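Workshop tips: looking after a small arm and belt

I've had the Kirkville bench going since August, and friends keep asking how I keep an arm, a hand and a little conveyor behaving themselves without spending every weekend on it. Mostly it's housekeeping, I'm afraid, and a cup of tea while you do it!

Start with the power off at the wall and the belt stopped. Wipe the belt down with a barely damp cloth, working from one end to the other, and run a dry paintbrush along the inside of both rails where the crumbs and fluff like to gather. Scuffs on the surface are only a matter of looks (mine picked up a few early on and I've stopped fretting), but a frayed edge means the tracking wants attention. Give the adjusting screw a quarter turn, let the belt run for a few minutes, then look again before you touch it a second time.
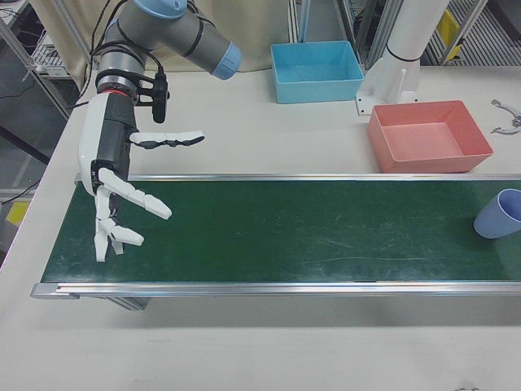 Cables are the next thing, and the one I was laziest about. Leave a generous loop at every joint, then move the arm slowly through its whole reach and watch for anything that pulls tight or rubs. Haris Awan taught me to put a dab of nail polish across each bracket screw and its bracket, so a broken line shows you at a glance that something has crept loose. Lovely trick, and it works on bicycles too.

For the fingers, a soft toothbrush around the hinges does nicely. Please don't oil them unless the manual says so, as oil holds dust and you'll be cleaning it out again by Friday. I note each cleaning in an old exercise book, along with the cycle count, and check the wrist bolts every 500.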